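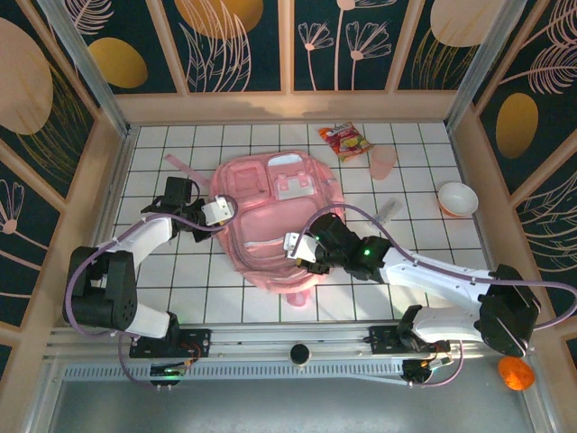

Ein rosa Rucksack mit Reißverschlussfach und Vortasche.

Die Werkstatt von Suha Nimri liegt im Hinterhof, zwei Stufen unter der Straße. Wer um neun Uhr morgens kommt, muss klingeln, denn die Nähmaschine ist laut und die Tür ist dick. Seit elf Jahren repariert sie hier Taschen, Koffer und Schulranzen. Im Januar hat sie den kleinen Betrieb, der früher Jakik hieß, unter dem Namen Tawfik weitergeführt. Es ist der Name von ihrem Großvater, der Sattler war.

"Ich habe von ihm zuerst das Auftrennen gelernt", sagt sie. "Ein ganzes Jahr nur auftrennen. Ich war zwölf und ich fand es sehr langweilig. Heute denke ich, er hatte recht. Wenn man eine Tasche aufmacht, sieht man, was der andere gedacht hat, der sie genäht hat."

Ich wollte mit ihr über Schulrucksäcke sprechen, weil ich selbst zwei Kinder habe und jeden Sommer vor derselben Frage stehe: noch ein Jahr oder neu kaufen? Suha Nimri findet, dass die meisten Eltern zu früh kaufen. Der Stoff, erklärt sie, hält fast immer länger als die Teile, die sich bewegen. Zuerst geht der Schieber vom Reißverschluss kaputt, danach die Naht, wo der Träger am Rücken befestigt ist.

"Die Leute sagen zu mir: Der Reißverschluss ist kaputt. Ich schaue, und die Zähne sind alle da. Nur der Schieber ist ausgeleiert, er drückt nicht mehr. Manchmal kann ich ihn mit der Zange ein wenig zusammendrücken, dann hält er noch bis zu den Ferien. Besser ist ein neuer Schieber. Das dauert 15 Minuten, und die Hälfte davon suche ich in der Schublade die richtige Größe."

Die Schublade zeigt sie mir gern. Darin liegen Schieber aus Metall und Kunststoff, nach Breite sortiert, dazu Steckschnallen, Leiterschnallen und D-Ringe. Vieles stammt aus alten Taschen, die Kunden nicht mehr abgeholt haben. Nach 90 Tagen darf sie eine Tasche zerlegen, so steht es auf dem Abholschein. "Aber ich warte immer länger", gibt sie zu. "Einmal ist eine Frau nach zwei Jahren gekommen, und ihr Koffer war noch da. Sie hat geweint, und ich habe auch ein bisschen geweint."

Beim Preis ist sie genau. Ein abgerissener Träger kostet bei ihr je nach Aufwand bis zu 40 Euro. Das ist für manche Familien viel, und bei einem billigen Rucksack rechnet es sich nicht, auch das sagt sie offen. Dann zeigt sie den Eltern lieber, wie man die Stelle selbst mit der Hand näht. Man braucht einen festen Polyesterfaden, eine starke Nadel und einen Fingerhut. Baumwollfaden empfiehlt sie nicht, er scheuert sich zu schnell durch.

Im vorigen Schuljahr hat sie zum ersten Mal jede Reparatur in ein Heft geschrieben. Am Ende waren es 1.593 Einträge, vom kleinen Knopf bis zum kompletten Futter. Geholfen hat ihr dabei Yee-man Yuen, die seit dem Frühling dreimal in der Woche an der zweiten Maschine sitzt. Frau Yuen hat vorher bei Brerov Zelte und Planen genäht.

"Ein Zelt ist groß, aber es ist einfach", sagt sie, ohne die Arbeit zu unterbrechen. "Ein Schulranzen ist klein und hat innen so viele Ecken. Man kommt mit dem Fuß der Maschine nicht hinein. Am Anfang habe ich viele Nadeln gebrochen." Sie hebt eine halb aufgetrennte Sporttasche hoch und dreht sie auf links. Die Kanten sind mit Band eingefasst, und an einer Stelle ist das Band gerissen. Dort wird der Stoff jetzt franselig - dieses Wort hat sie von einer Kundin gelernt, und es gefällt ihr sehr.

Was würden die beiden den Herstellern raten? Frau Nimri muss nicht lange überlegen. Sie wünscht sich, dass der Bodenstoff doppelt ist und dass man das Futter von innen öffnen kann. Bei vielen Modellen muss sie drei Nähte auftrennen, um eine einzige zu erreichen. "Das bezahlt dann der Kunde, und er versteht nicht, warum. Ich verstehe es auch nicht ganz."

Zur Pflege hat sie nur wenige Wünsche. Sand und Krümel soll man mit einer alten Zahnbürste aus dem Reißverschluss holen, bevor man ihn wieder mit Kraft zuzieht. Waschmaschine möglichst nicht, lieber lauwarmes Wasser und ein Tuch. Und den Rucksack soll man nicht an einem Träger über den Boden ziehen. "Ich weiß, dass die Kinder es trotzdem machen", sagt sie. "Meine Tochter macht es jeden Tag. Ihre Mutter repariert es ja."

Gegen elf Uhr kommt ein Junge mit seinem Vater herein. Der Junge hält seinen Turnbeutel mit beiden Armen fest und will ihn zuerst nicht auf den Tisch legen. Die Kordel ist herausgerutscht. Frau Yuen nimmt eine Sicherheitsnadel, steckt sie an das Ende der Kordel und schiebt sie durch den Tunnel. Der Vater fragt, was es kostet, aber Suha Nimri winkt ab und schreibt schon die Zeile in ihr Heft.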